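Sornden household handling project
Progress report to the Wurnitz fund, March
Prepared by Baltasar Esteban

Summary
We planned 90 usable demonstrations for this period and have 69. The shortfall is in carton handling, where more takes were rejected than we had allowed for.

Work on rigid items
The operator works with a hand-held gripper in each hand, so no robot is needed while the task is being shown. Long, narrow cartons are held by their sides.
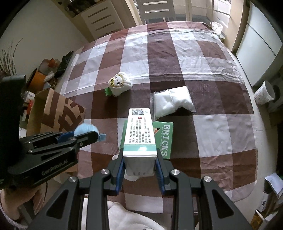 Work on soft items
Soft items have gone better. The pads close on a pom-pom without much care over the angle, and the patterned cloth has caused no tracking faults. Plush toys take longer, as the operator has to choose where to grip.

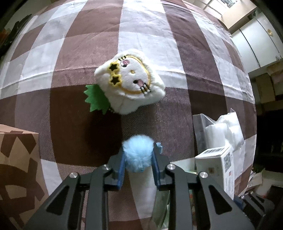

Packing into a box
Packing was added at the request of Montes, who will train the first model. Bundles and flat items go into an open cardboard box. The order is left to the operator.

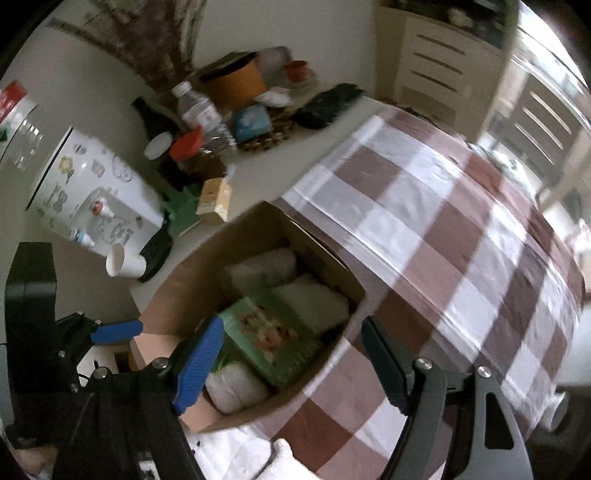

We rejected 7 packing takes in which the jaws closed too early. The rest have been passed to Montes.

Next period
Complete the 21 outstanding demonstrations. Replay 2 of the packing takes on the Rornik arm before we record any more. No change to the budget is requested.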